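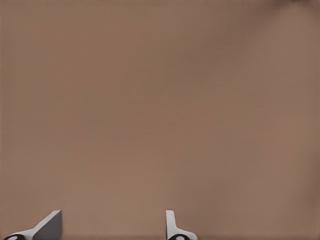 Got to the Istberg fair a little after nine, bus was late, parking lot already full of vans. Two halls this year plus the tent. Went straight to the Trumwood mill tour before the line built up and I'm glad I did, by eleven they were turning people away.

The mill makes paper. Small place, mostly cotton and flax sheets for printers and bookbinders, a bit of heavy card. Gunhild Lauritsen took our group of 7. She talks fast and walks faster. Beaters first - loud, ear plugs handed out at the door, mine kept falling out. Then the vats, then the press, then up a steep stair to the drying loft, where the smell is something like a wet sweater and old books. Could have stayed up there an hour.

Some notes from the back of my program, sorry for the order:

Flax takes far longer to beat than cotton. Gunhild says they leave it overnight for the thin sheets.

They went back to gelatin sizing after two years of trying something else. Printers complained. She did not say what the something else was and I forgot to ask.

A good day is 800 sheets. A bad day she wouldn't say.

Seconds are sold by weight from a shelf by the exit, cash only. Bring a flat folder! I didn't, and carried mine on the bus inside a pizza box from the food tent.

Back in the main hall by lunch. Soup was fine, bread better. Sat with Brian Lyimo, who I hadn't seen since the Esard show, and we compared bags. He had already bought two bone folders and a punch cradle and was pretending he hadn't.
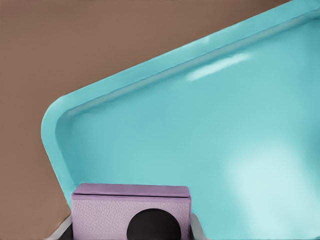
Vol. 12, No. 4

Afternoon was talks. Stella Mbwambo on rebinding cookbooks, easily the best of the day. She gets them in with pages stuck together and covers gone, and the owners always want the stains left in. Her advice on loose recipe clippings: make a pocket at the back, don't glue anything. Room was packed, people sitting on the floor along the wall.

Mwangi Kimaro's talk on marbling ran over and I missed teh end to catch the letterpress demo, which then started late. Oh well. Heard he gave out his recipe for thickening the bath, if anybody wrote it down please send it in.

Best booth for me was Jalali, the thread people. Linen thread in every weight, waxed or plain, and Shirin Mahmoudi will cut you a short length to try before you buy a spool. Prices up a little from last time. Still bought three.

Organizers say over 2,000 through the gate across the weekend. Felt like it in Hall B, no air at all by three o'clock. Hall A fine.

Next one is in November, same site, mill tour by sign up sheet only. Sheet goes out with the next mailing so watch for it. Coat check closes at five sharp, I found out at ten past.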